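브리키코(Brikico) 대형 블록 정리 서비스, 석 달 써 본 뒤의 후기

먼저 적어 두자면 나는 '교구 대여'라는 말을 별로 믿지 않는 편이다. 장난감을 교구라고 부르는 순간 값이 오르기 때문이다. 그래도 신청한 건 집에 쌓인 블록이 더는 감당이 안 됐고, 사는 것보다 싸다는 계산표에 잠깐 넘어가서였다.

## 계산표부터

홈페이지에는 낱개로 사면 훨씬 비싸다는 비교표가 크게 붙어 있다. 그런데 비교 대상이 정가 새 제품이다. 중고 거래로 한 봉지 들이는 경우는 표에 없다. 후기 2364개라는 숫자도 눌러 보면 별점만 있는 게 태반이고, 글이 달린 건 796개였다. 그마저 '배송 빨라요'가 많다. 나도 배송은 빨랐다고 쓰겠다. 그게 이 서비스에서 제일 나은 점이다.

## 구성

큰 블록이라 아이가 삼킬 걱정은 덜하다. 기본 벽돌형 말고 곡면 조각이 섞여 오는 게 장점이라는데, 우리 집에서는 곡면 조각이 늘 마지막까지 남았다. 지붕이나 아치를 만들 나이가 되면 아이는 벌써 작은 블록을 찾는다. 누구를 위한 구성인지 잘 모르겠다.
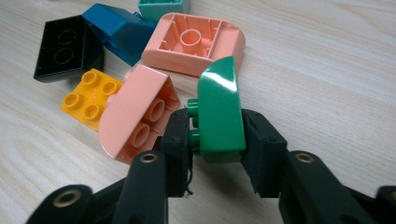 밝은색 나무 상판
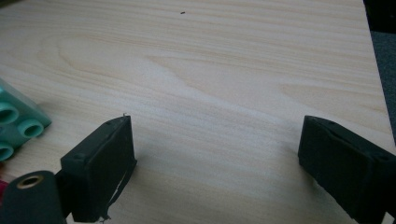 소독 문제도 짚고 싶다. 안내문에는 반납품을 전량 세척한다고 돼 있지만 방법은 적혀 있지 않다. 문의하니 "내부 기준에 따른다"는 답이 왔다. 경쟁 업체인 패데일(Paddale)은 적어도 세척제 이름은 공개한다. 그쪽이 더 깨끗하다는 증거는 못 되지만, 물어봤을 때 대답은 해 준다는 뜻이다. 나는 결국 받은 날 전부 다시 씻었다. 스터드 안쪽에 물이 고여서 하룻밤은 말려야 한다.

## 보관함

별매 보관함은 카반스(Kavance) 제품이다. 뚜껑이 놀이판이 된다고 해서 샀는데 블록이 꽉 안 물린다. 높이 쌓으면 밑동부터 빠진다. 손잡이는 튼튼하다. 가득 채우면 어른도 한 손으로 들기 싫은 무게가 되니 튼튼해야 맞다. 비슷한 크기의 평범한 수납함을 사고 남는 돈으로 블록을 더 사는 편이 낫다.

## 교환과 해지

한 달에 한 번 구성을 바꿔 준다는데, 두 번째 상자는 첫 번째와 색만 조금 달랐다. 설명에는 '발달 단계에 맞춘 큐레이션'이라고 쓰여 있었다. 아이 나이를 한 번 물어본 것 말고는 무엇에 맞췄는지 모르겠다. 토요일에 해지 신청을 넣었더니 주말 접수분은 다음 영업일 처리라며 그사이 다음 달 요금이 빠졌다. 환불은 됐다. 전화를 두 번 했다.

분실 비용은 미리 보고 신청하길 권한다. 조각당 3909원이다. 어떤 조각이든 같은 값이라 제일 작은 걸 잃어버려도 그대로 낸다. 나는 하나를 냈고, 그 조각은 나중에 소파 밑에서 나왔다. 늦게 찾은 건 돌려보내도 환급이 안 된다.

## 그래서 살 만한가

10점 만점에 4점. 집이 좁고, 블록을 몇 달만 쓰고 치울 생각이고, 잃어버리지 않을 자신이 있으면 5점까지는 줄 수 있다. 둘째가 있다면 그냥 중고로 사라. 우리는 상자를 반납하고 동네에서 한 봉지 얻어 왔는데, 아이는 차이를 모른다.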